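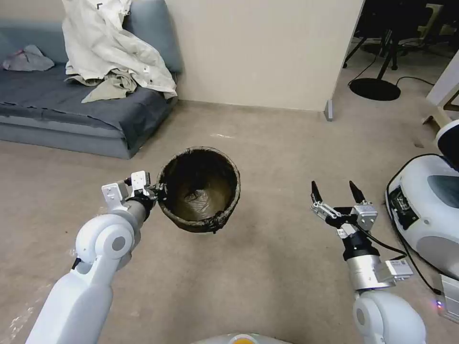 The Woven Basket Is a Poor Wastebasket Until It Is Lined

Monday, December 18, 2023

Woven baskets are sold as storage and end up as trash cans. The round bowl shape suits a living room floor better than a pedal bin does, and a dark brown-black fiber hides scuffs. My position is that the basket is acceptable in this role under one condition: a plastic liner, fitted every day the basket is in use. Without it, a twisted-fiber basket is a sieve.

The argument against liners is usually about looks. A bag folded over the outside of a rim does spoil the basket. That is a fitting problem. A translucent bag sitting inside the bowl is close to invisible from across the room, and it does the same work. The bag should reach the floor of the basket with slack to spare. A bag stretched tight between the rim and the bottom carries the load on its own film, and thin film fails at the seam first.

The second objection is waste. I kept count in my own apartment on Godley Street: 81 liners in the first year, 16 in the second. The difference came from emptying the contents into the kitchen bin and leaving the liner in place. A bag that has held only paper, thread and packaging does not need to be thrown out with them. Food waste should not go in a living room basket at all.

Rims deserve more attention than they get. On most twisted-fiber baskets the upper edge goes first. It becomes uneven, then frayed, and loose ends start to catch on sleeves and on the liner. The cause is handling. A basket without handles gets picked up by one point on the rim, and the whole weight hangs from a few strands. Two opposite points halve the load. One hand under the base removes most of it. Loose ends can be trimmed flush with scissors, but they should not be pulled.

Carpet changes the case slightly. On a hard floor, a spill from an unlined basket is swept up. On beige carpet, fine debris passes through the weave and is pressed into the pile by the base, where a vacuum reaches it poorly. Pale smudges on a light carpet are easy to ignore for months. The basket should be lifted and the spot under it vacuumed each time the room is done – sliding it aside wears both the base and the carpet.

Order also matters. Clear the sofa before emptying the basket. A jacket piled against the backrest and a cloth or two on the seat will usually shed something, and pockets hold more paper than their owners expect. Fold or hang the clothes, pick up cords from the carpet, and empty the basket after that. Done the other way around, the basket is part full again before the vacuum is out.

I have used a Bekix basket with a rigid plastic insert and a Brakach one with a sewn cloth lining. The insert cracked in April. The lining had to be washed and took two days to dry. A loose bag is cheaper than either, and a roll of 100 fits in a drawer.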